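June, just past 10 at night

So happy with the new office! Spent the whole day up there and came home with sore feet and a silly grin. I kept walking back to the door just to look in again. White walls, white ceiling, and that row of frosted glass down the side with the lights shining in it — I could have clapped.

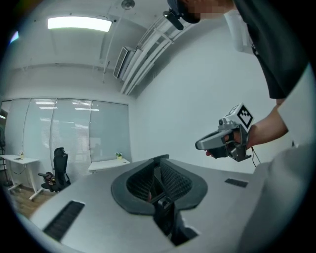 Bent Egilsson wanted the desks pushed together in one long line and I talked him out of it over lunch (cheese rolls from Wuden, eaten standing up). We'd been in that poky place in Grustanbridge for 2 years, elbow to elbow, and I want room to stretch! He came round by the second roll. I have my eye on the mesh chair.

Aminu Edet called at four to ask about the rent papers. Need to dig out the Bolileck folder tomorrow and find my spare key, number 413. 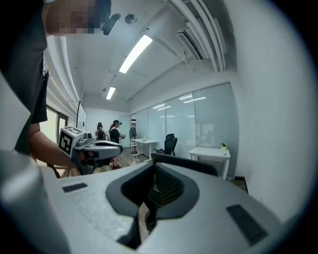 Photo: Eze

And the daylight from that tall window! I'm already planning more plants. The little one in the white pot looks so cheerful on its table that I want up to 10 of them, ferns mostly, and maybe something that climbs. Must ask Mom for cuttings. Also buy a watering can, and milk.

Too excited to sleep. Going to sketch a shelf.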